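Flidari Handling Project
Progress report to the Jatia Fund, second reporting period
August 8, 2021

1. Status

Work is on plan except for item 3.4 of the work schedule (tool return), which is late. Spending is within the approved budget lines. The main event of the period was the open day held at the Wistach workshop in June, listed in the grant agreement as deliverable D4. Most of this report covers that event and the changes made after it.

2. Open day: setup

The demonstration used the single-arm cell with the two-finger gripper and the wrist camera. The second arm was not shown. Its controller was still at Szalai for a firmware repair and came back after the event.

Visitors entered in groups and stood behind the rail on the long side of the cell. Each group saw one full session of 30 minutes: a short talk, a run of picks under operator control, a run of picks under the trained policy, and time for questions. The wrist camera view was shown on a monitor above the rail. In the first session the monitor was placed too low and people in the second row could not see it. It was raised before the second session.

The grant agreement asks that demonstrations use ordinary objects in ordinary disorder. We therefore did not use the foam blocks and printed fixtures from the first period. The table was laid out with hand tools, electrical parts, cable and small boxes, with larger containers along the back. Positions were changed between sessions by a staff member who was not running the arm. No markers or tape were placed on the wood.
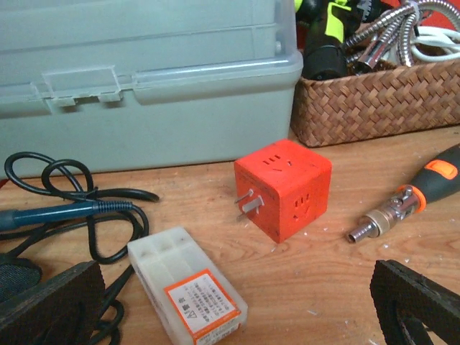
Lighting was the normal ceiling lighting of the workshop. We had planned to add a side lamp but dropped it after a trial, when its glare on shiny metal upset the depth estimate more than the extra light helped.

3. Open day: results

Across all sessions the arm made 510 pick attempts, counting both operator and policy runs. The log was kept automatically, and the operator marked each attempt as good, dropped or missed. Full tables are in Annex B.

Rigid objects with flat sides gave little trouble in either mode. The gripper closes on parallel faces well, and the textured finger pads held without an increase in force. Drops in this group came mostly from picks started too close to a corner.

Long tools were harder. The policy tended to grip a screwdriver by the middle of the handle, and the tool then turned in the fingers during the lift. Operators avoided this by gripping nearer the balance point. We have added operator runs of this kind to the training set.

Cable remains the weakest case. When a cable lay across or under the target, the policy often took both. On 6 occasions the arm stopped on the force limit and had to be reset by hand. No object or cable was damaged and at no time did a visitor or staff member enter the cell while the arm was powered.

Translucent plastic also caused misses. The depth reading on lids and small clear boxes is noisy, and the approach height was wrong more often than for any other material. This was known from the first period and has not improved as much as we expected.

4. Visitor response

Feedback forms were left at the exit. The questions people wrote down were mainly about speed, price and what happens when a pick fails. Several visitors from small repair shops asked whether the arm could put tools back in a set place at the end of a shift. This matches item 3.4, and we have moved it ahead of the drawer task for that reason.

Some visitors found the talk too long and the policy run too short. We agree. For the next event the talk will be cut and the policy run extended. A printed sheet will cover the hardware.

5. Changes since the open day

The force limit is now set per object class. The old single limit was too low for heavy tools and too high for thin boxes.

The wrist camera bracket was replaced. The old one flexed slightly at high acceleration, and calibration had to be repeated between sessions. The new bracket has held its calibration for 300 hours of running.

The reset procedure was rewritten and is now one page. It is posted at the cell and included as Annex C.

6. Delays and risks

Item 3.4 is late due to the controller repair. Two-arm work could not start until the unit was back and tested. We expect to recover most of the lost time by running both arms in parallel on data collection, and we do not ask for a change to the end date.

The remaining risk is cable handling. If the new operator runs do not bring the double picks down, we will propose a separate step that moves cable aside before the pick. This would need extra programming time, which can be met from the unspent travel line if the Fund approves the transfer. A written request will follow separately.

7. Next period

Complete two-arm commissioning and the safety check.
Retrain on the open day data and the added operator runs.
Deliver item 3.4 on the single-arm cell first.
Agree on the format of the second open day with the Fund.

Annexes: A, spending by budget line. B, pick attempts by object class and mode. C, reset procedure.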